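Stiltura Countertop Refrigerated Prep Rail
Owner's Guide, Section 3: Setting Up and First Use
Revised March 30, 2019

Read this section all the way through before you plug in the unit. Keep the guide near the counter where other staff can find it.

3.1 Choosing a place

The rail needs a flat, level counter that can carry its full loaded weight of 134 pounds. Leave 3 inches of open space behind the rear vents and the same at the compressor end. Do not place it next to a fryer, grill, or dishwasher, or in direct sun from a window.

CAUTION: Two people are needed to lift the rail. Hold it by the base. Do not lift it by the lid or the pan dividers.

3.2 Unpacking

1. Cut the straps and lift the carton straight up.
2. Remove the foam blocks from both ends.
3. Peel the plastic film off the lid and side panels. Film left in place will bake on and become hard to remove.
4. Check that the bag taped inside the well holds four rubber feet, the divider bars, and the drain plug.
5. Look over the power cord for cuts. If it is damaged, do not use the unit. Contact your Clellovitz dealer.

3.3 Leveling

1. Screw the rubber feet into the base until they are snug.
2. Set the rail in its final place.
3. Lay a level across the well, front to back and then side to side.
4. Turn the feet out at the low corner until the rail sits even. It may tip very slightly toward the drain end.

Note: If the rail has been laid on its side at any point during delivery, let it stand upright overnight before you turn it on.

3.4 Cleaning before first use

Wash the well, pans, and divider bars with warm water and mild dish soap. Rinse and dry with a soft cloth. Do not use steel wool, oven cleaner, or bleach. Wipe the door gasket with a damp cloth only.
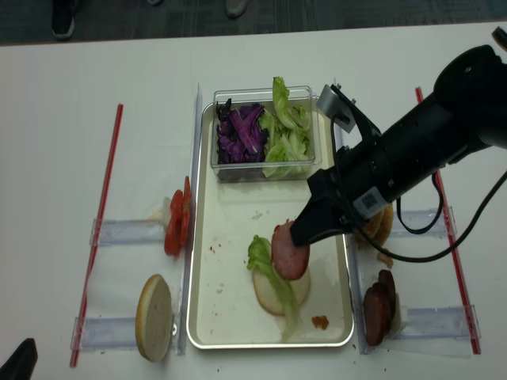

3.5 Turning on and setting the temperature

1. Fit the drain plug and close the lid.
2. Plug the cord into a grounded wall outlet. Do not use an extension cord or a power strip.
3. Press and hold the power button until the display lights.
4. Press SET. The number will flash.
5. Use the arrows to choose a temperature. The factory setting is 36 degrees F and suits most kitchens.
6. Press SET again to save.

Let the rail run empty until the display holds steady at your chosen number. In a warm kitchen this can take most of the morning. The rail is rated for room temperatures up to 96 degrees F. Above that it may run without stopping and still fail to hold its setting.

CAUTION: The rail is made to keep cold food cold. It will not chill warm food safely. Cool all food in a refrigerator before loading.

3.6 Loading the pans

1. Set the divider bars in their slots.
2. Drop the pans in so the rims rest flat on the bars. A gap lets cold air escape.
3. Fill each pan no higher than the line stamped inside.
4. Fill unused openings with empty pans.
5. Keep the lid closed between orders.

Handwood cutting boards in the Lim size fit the front ledge. Slide the board in from the left until it clicks, then check that the lid still closes fully.

For daily care and defrosting, go to Section 4.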